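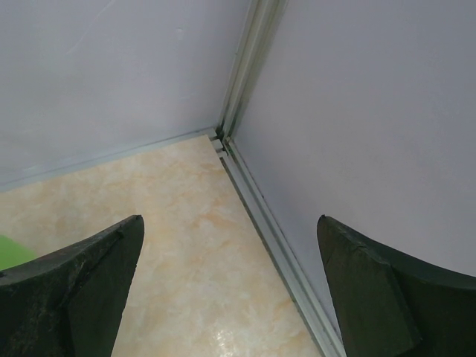

Can a machine do the boring stuff yet?
Started by drevska_dan, July 1, 2019

drevska_dan
Serious question. We run a small cafe kitchen plus I have two kids at home so basically I clear tables for a living. Keep seeing clips of arms folding towels, stacking cups etc. Is any of it real yet or is it all sped up? Would pay for something that just picks up cups and puts them where I say. Doesnt need to talk.

mellwood
No. Next question.
OK longer answer – I looked after two Sendar arms on a packing line. Same part, same spot, all day, brilliant. Move the tray over a bit and it grabs air. Your kitchen table is never the same twice.

wan_fan50
Thats an old-style line though. Stuff with a camera on the wrist doesn't need the tray in the same spot, it looks first. Wan has one at the shop where I work, sorts plastic caps out of a mixed bin. Slow but it does it.

mellwood
Slow how? And who picks up the ones it drops

wan_fan50
4 a minute on a good day. And me, I pick them up lol

kh_chiu
Kuo-hua Chiu here, I do gripper maintenance so I see the ugly end. People always ask about the brains, I'd ask about the fingers. Rubber wears, edges fray, then things start slipping and everyone blames the software. Also plastic cups are the easy part. Solid bright color, camera finds it no problem. Clear glass is where it gets hard. 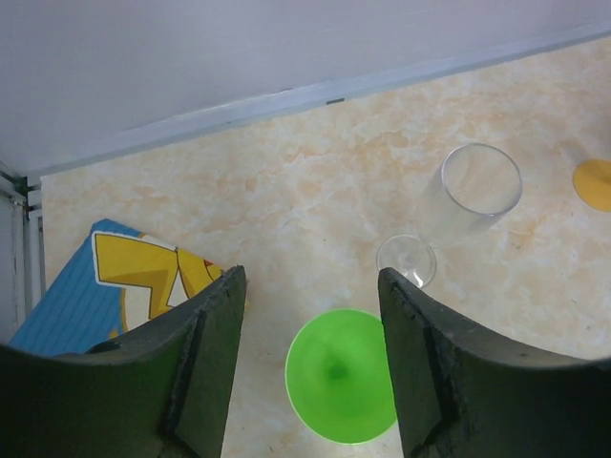
You see the table straight through it, so depth readings go all over the place. Add a stem and it wants to roll when you touch it. Shiny tabletop makes it worse, glare reads like an object. Can be done, I've seen it done, just wouldn't bet my good glasses on it.

drevska_dan
ok so plastic only. What does a setup cost? Saw an Oletti arm listed for 690 used

mellwood
690 for the arm maybe. Then gripper, camera, mount, somebody to set it up, somebody to swear at it. Hire a teenager.

wan_fan50
Disagree, for a bench job a cheap arm is fine to learn on. Just dont expect it to clear tables by September.

kh_chiu
Agree with wan_fan. Mervyn is right about today, wrong about the direction. And ask the seller for a photo of the finger pads before you pay – if theyre shot thats a bargaining point.

mellwood
I've been hearing "the direction" since I had hair. Still loading my own dishwasher

drevska_dan
Messaged the seller about the pads, will report bcak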